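Fridge duty, in simulation

August 31, 2025

I have been running kitchen tasks in Planholm, mostly to find out which chores a single arm can be trusted with. Wiping a counter is close to solved. Loading a dishwasher is not. The refrigerator sits between the two, and it is the one I keep going back to.

The task as I set it up is short: reach into an open fridge, pick up one small item, bring it out, leave everything else where it was. The doors start open. Handles are a separate problem and I didn't want a failed door pull counted as a failed pick.

Most of the difficulty is in the shelves. The arm has to come in under one glass sheet and over another, and the door bins narrow the approach from both sides. A wrist pose that is comfortable on the top shelf puts the elbow into a door on the second.
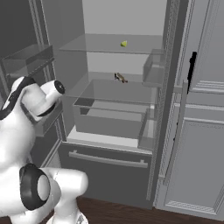

Results so far

I ran 200 trials on the top shelf with the small yellow-green wedge as the target and 200 on the second shelf with the brown-and-black item. The controller is the stock Grosska policy, fine-tuned on 1,549 demonstrations. Of those, 468 come from the Brandão kitchen set and the rest I recorded myself with a game controller, badly at first.

Top shelf is usable. Second shelf is not. The usual failure there is a clean approach followed by a grasp that closes slightly high. The next most common is contact with the rim of the crisper bin on the way in, after which the policy tends to push harder.

Caveats

Simulated glass is easy glass. The renderer gives me exact depth behind every shelf, and a real depth camera will not. Friction values are the Fuker defaults. I have not modeled condensation, or a shelf crowded with jars.

So, can a machine fetch something from your fridge? From an open one with very little in it, often. I plan to rerun the second shelf with a shorter gripper in December and will post the numbers then.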